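Skosum 4 on an older Mac: notes from moving a whole animation project across. Long thread, mostly about installers, licences and where the files go.

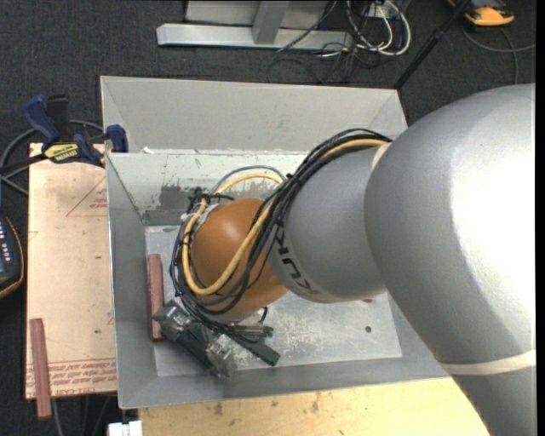 Cables along a KUKA arm, over an open grey bin.

1/ Skosum is a 2D animation program. I've used version 3 for cut-out characters for a few years. Version 4 came out in December and the project format changed, so I put off the move until I had a gap between jobs.

2/ There are two installers on the download page. The small one fetches everything else while it runs. The full offline one is 945 MB. Get the full one. The small one stopped twice on my connection and began again from nothing each time.

3/ Only download it from Skosum's own site. Search for the name and you get pages of "free full version" copies, all with the same paragraph of text saying the files were checked by hand. I wouldn't put any of those on a work machine.

4/ Check the checksum. It's printed under the download button in small grey type. On a Mac, open Terminal, type shasum -a 256, a space, then drag the file in and press return. Compare the two strings. Takes a minute.

5/ Before installing, copy your version 3 preferences folder somewhere safe. Version 4 reads it once, converts it and writes over the original. My shortcuts came through. My brush sets didn't, and I was glad of the copy.

6/ Both versions can sit on the same machine if you rename the old one first. I called mine Skosum3 and it still opens. The old licence stays valid until you press Transfer in the new one. Don't press Transfer on the first day.

7/ The licence is now tied to an account and needs to go online every 30 days. Version 3 never asked. If you work somewhere with no connection, log in before you leave.

8/ Now the project. It's a set of short films for Clulham, a museum job, with 600 drawings split over eleven character rigs. I converted a duplicate of the folder and left the original alone.

9/ Conversion is under File, then Bring Forward. It does one rig at a time. There's no batch option in the menu, though the manual mentions one. I asked support and they said that page was written ahead of the feature.

10/ Nine rigs converted with no changes needed. Two came out with the mouth shapes in the wrong order, so "oh" showed as "ee". Both had layers with a slash in the name. I renamed the layers in version 3, converted again and they were fine.

11/ So: no slashes in layer names. Full stops seem to be all right. I haven't tried accents.

12/ Lip sync is better than it was. It used to drop the closed mouth on short words. I ran the same voice track through both versions and the new one needed far fewer fixes by hand.

13/ Webcam tracking is about the same. It still loses the eyebrows if you wear glasses with thick frames. I do, so I key the eyebrows by hand and leave the tracking for the head turn.

14/ Plug-ins. I use Eltska for hair and cloth movement. The old build won't load in version 4 and gives no message, it's just missing from the list. The new build is a free update if you bought the last one, but you have to log in to their site to find it.

15/ The new Eltska build also reset every stiffness value to the middle of the slider. Write your numbers down first. I had mine in a notebook from the first film. Pure luck.

16/ Opoku, the exporter, works without an update. Check the colour setting though. Mine had gone back to the default and the first test render came out pale.

17/ Speed. My test is a scene with 1,000 frames, two characters and a moving background. Playback in the editor is smoother than before. The final render took slightly longer than in version 3, on the same machine with nothing else open.

18/ Autosave is now on by default and keeps full copies, so the disk fills quickly. You can change how many it keeps under Preferences, Files. I set mine to five and pointed it at an external drive.

19/ Things I miss: the old timeline zoom on the scroll wheel (it's now a key plus the wheel, and can't be changed), and the plain grey theme. The new dark one makes thin lines hard to see in daylight.

20/ Would I move in the middle of a job? No. Finish on version 3, keep the renamed copy, then start the next one in 4. I only did it because the remaining Clulham films aren't due until spring.

21/ A few people have asked about Windows. I don't have a Windows machine so I can't say. The offline installer is listed for both.

22/ Edit to post 9: support wrote back this afternoon. Batch conversion is planned for the next point release, no month given. I'll add to the thread when I've tried it.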